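The Weighbridge at Grimside

By Berwyn Gape
March

The weighbridge at Grimside was rated to 40 tonnes and had been out of calibration for as long as Delia Bustos had worked there. It read heavy in the morning and light after noon. The error followed the temperature of the deck plates, and she had charted it on the back of a seed calendar, in pencil, with a separate line for rain.

Trucks came off the Mallska road loaded with barley. Each stopped on the deck, the driver switched off, and Delia wrote the gross weight on a docket. The truck tipped, came back and was weighed empty. The farmer was paid on the difference. Because the error was nearly the same both times, it mostly cancelled. It did not cancel when the queue was long and the sun reached the deck between the two weighings.

On the morning the inspector was due, docket 487 belonged to Tadeo Saavedra. He weighed in at ten past eleven and weighed out at twenty to two. Delia subtracted the second figure from the first, checked the calendar, and wrote a smaller number beside the result in brackets.

"What's that one?" he said.

"That's what you brought."

"And the other?"

"That's what you'll be paid for."

He folded the docket into his shirt pocket. He had delivered to Grimside for 20 harvests and had not been shown a bracket before.
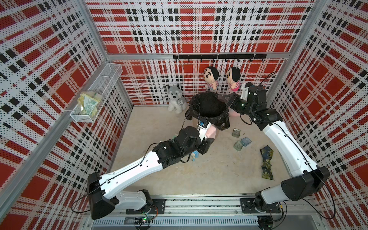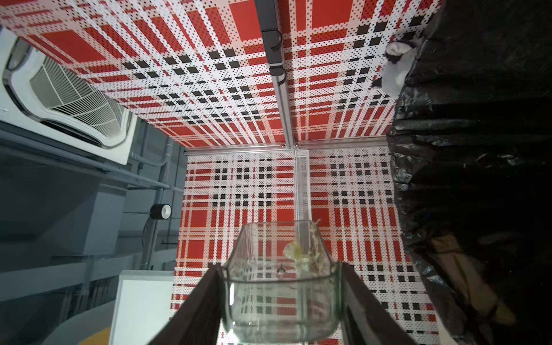
Diarmuid Heffernan told her that afternoon that the brackets would have to stop. A docket was a legal record, he said, and it had room for one net weight. If she believed the deck was wrong she could fill out a fault form, and if she did not fill out a fault form then the deck was right.

She said she had filled out six.

He asked where they were. She opened the second drawer of the grey cabinet and laid them along the counter in order of date. Each had been stamped as received. The stamp was his.

The inspector arrived at four with a trailer of test weights. He set them on the north end of the deck, then the centre, then the south end, and wrote down what the indicator showed each time. By then a wind had come up from the river and the plates had cooled. The readings were within tolerance at all three positions. He put a new sticker on the indicator housing and asked whether there was anywhere in town to get a pie.

Delia gave him directions to the bakery. When the trailer had gone she took down the seed calendar, ruled a line under the last entry and wrote the time of the test and the temperature of the deck.

Saavedra's second load came in at ten to five. She weighed it full, weighed it empty and handed him the docket. He turned it over. The bracket was on the back.

Contact the editor | © Irnard Quarterly and contributors | Back to top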